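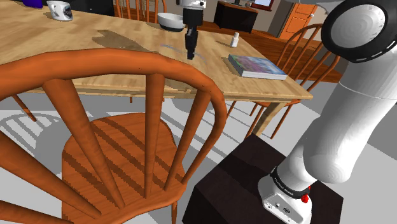 4.2 Loosening of hanger bolts under repeated side load

Figure 4. Rendered view of a dining table with a thick square leg. A mug and a bowl stand toward the far side.

Home Articles Hand Tools Fastening Contact
Search this site Enter keywords Go

The second series looked at how well a corner joint keeps its clamp force when the nut is tightened by hand. Each joint had one steel hanger bolt, a flat washer and a 13 mm nut. The bolts came from Prukero in a single order and were used as delivered. Half of the nuts were run down with the Preda ratchet wrench and half with a plain open-end wrench.

We tested 200 joints in all. Every joint was set in the bench fixture described in Section 3 and pushed sideways at the top of the leg, first one way and then the other, for 2,000 cycles. The load was the same in both directions. Clamp force was read from a load washer before the first cycle and again after the last. Joints that could be turned with the fingers at the end of a run were recorded as loose, whatever the load washer showed.

Most of the loss came early. In joints tightened with the ratchet wrench, the reading fell quickly at first and then leveled off. The open-end wrench gave lower starting values and more spread between joints - the short swing in the corner made it hard to finish the last part of a turn. The best of these joints started at 785 N and held most of that force to the end of the run.

Washer size mattered more than we had expected. With the small washer the wood under the nut was crushed in a visible ring, and the joint lost force as the washer sank in. The larger washer left a lighter mark. We did not test lock washers, and the results should not be applied to joints with a metal corner plate on both faces.

The fixture at Grarnton was rebuilt in September after a weld cracked. Joints tested before the repair were run again, and only the second set of readings is used here. The Dustusgate wood samples were kept in the same room for the whole period - humidity there was logged but not controlled. Its effect on the nut seat is taken up in Section 4.3.

Filed under: Hand Tools, Wrenches, Bolts and Fasteners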